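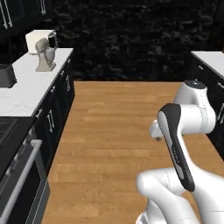
Our kitchen, which exists only on Nele's laptop.

I joined the robotics club for the soldering. I want that on record. I had a small kit, I had opinions about flux, and I was promptly assigned to the simulation group, where the only thing that gets hot is the laptop.

The club meets in a back room at Brenance, and this term there are two teams. Hartmut Rieger has the hardware people, who get screwdrivers. Nele Reuter has us. Our project is called Jatado (the name won a vote, and I was in the minority) and the goal is an arm that can work its way around a kitchen counter without embarrassing itself. The kitchen is much nicer than mine. Marble everywhere, black cabinets, a stand mixer I could never afford.

My first job was getting the gripper near a wire basket stand. Near, mind you. Touching came later in the syllabus.
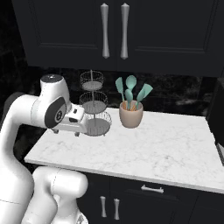 Gripper, basket, and the fancy spatulas.

Wire baskets are a rotten thing to hand a beginner. To you and me a basket is a basket. To the collision checker it was a great heap of thin little shapes, and my first version had 2000 of them in the bottom rim alone. The laptop fan sounded like it was leaving for July vacation early. Gunther Sperling swapped the rim for a handful of simple blocks and the whole thing sped up so much that I briefly stopped resenting him.

His sister Kerstin writes the motion planning, and her rule is that every run starts from a parked pose over the floor, clear of both counters. I skipped that once. We don't need to go into it, but the log file had 516 warnings, and she read several of them aloud.

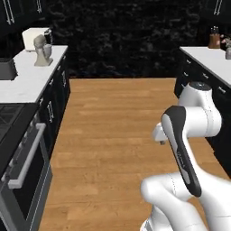 Over the floor, per Kerstin's rule.

So now I park. I park before I get coffee. The knife block down at the end of the right-hand counter is on my list for next term, and I plan to be sick that week.

The part I've come to like, against my will, is the gripper view. You switch over to it and suddenly you're looking out past two gray fingers at an enormous amount of marble, and every distance you thought you understood is wrong. 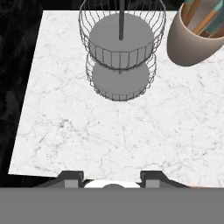
Lutz Lindemann says you get used to it after a month or so. Lutz also says the vending machine coffee is fine, so I'm treating him as an unreliable source. My current approach is to nudge the target a little, look, swear, and nudge it back. Nele calls this "manual tuning" in the progress report, and I thought that was kind of her.

Next meeting I'm supposed to clean up my approach script, which has 69 lines, most of them comments apologizing for the others. I'm bringing the soldering iron anyway. Hartmut might need someone.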